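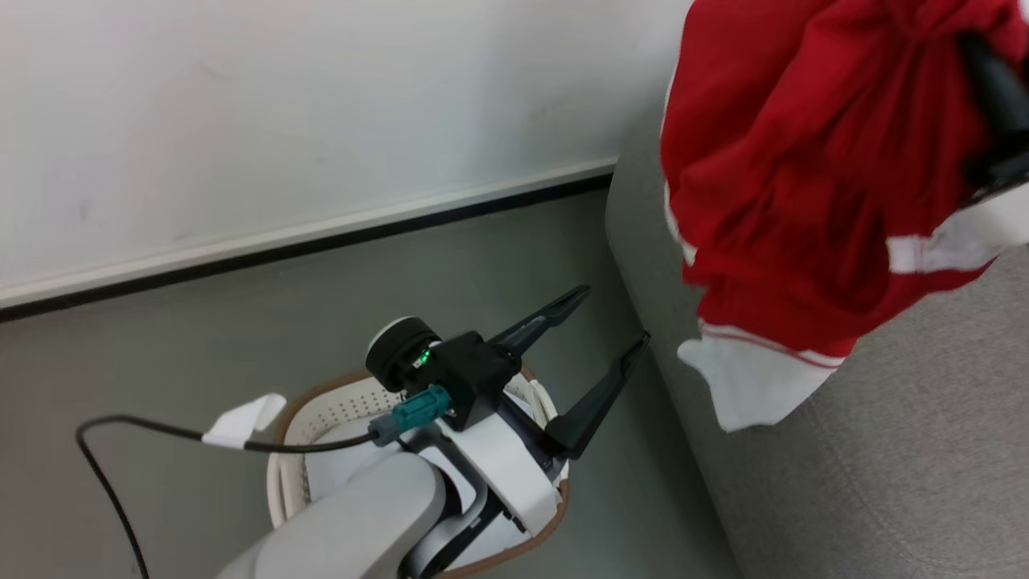 I've had the Lullach gripper kit for 2 months now and I still like it, which I did not expect after the first evening! The fingers open nice and wide, and that matters a lot more than I thought for laundry. A slippery red jacket next to the sofa has become my standard test, with the round white basket on the floor under the wrist, and long thin fingers suit bunched-up fabric much better than the stubby ones on my old Juletti. I also love the little green light on the wrist housing (small thing, but I look at it constantly).

Setup took me 30 minutes, plus a trip to Carrasco for longer screws - the ones in the bag were too short for my bracket. The manual is bad. Skip to the wiring page and ignore the rest.

My main gripe is the cable. It's stiff and it wants to loop, so I put a tape flag on mine and I keep it well off to the left. A right-angle plug would be so much nicer.

I paid $103 on sale in August. The Sukance one costs more and felt heavier on my arm, so I sent it back. Four stars from me, and I'd buy the spare finger set at the same time.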